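Vimo – a little tool for naming and sorting photos as they come off the camera

I wrote Vimo for myself, after one too many evenings spent staring at a folder called "new new 2". It watches a folder, waits for your tethering software to drop files in, then renames them and puts them somewhere sensible. I shoot mostly for Vunance, a small catalog outfit, and a normal Saturday for me is 184 frames before lunch, so it gets a proper workout!

Getting started

Unzip it anywhere you like and run vimo setup. It asks for a watch folder and a destination folder. Please don't make them the same folder (I did, and I spent the evening with a backup drive). Then run vimo start and leave the window open while you shoot.

The default name is job, then date, then a four-digit counter. You can change that in vimo.conf – every option has a comment next to it, and I tried to write those in plain English.

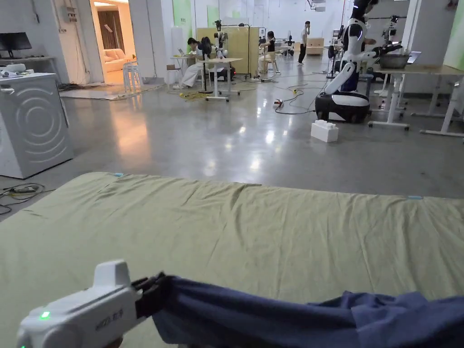 Raw and JPEG pairs stay together and share a number. If you only shoot raw, set pairs = off and it'll stop waiting for the second file. The wait is 150 milliseconds by default, fine over a cable, but you'll want to bump it up if you're on Wi-Fi.

Presets

There are two in the box. Seidel is the flat one, everything in a single folder, good for quick jobs. Rurkholm makes a folder per card or per session and keeps a text log in each one. I use Rurkholm nearly all the time now, mostly for the log.

Things that are still a bit rough

Vimo doesn't read star ratings from the camera yet. It also gets confused if you change the clock mid-session, so set the time before you plug in. Job names longer than 38 characters get chopped, and I haven't decided if that's a bug.

There are 68 tests and they all pass on my laptop – I can't promise much about yours. If something breaks, send me the log and your vimo.conf, and tell me which tethering program you're using. July is my busy month, so replies will be slow then.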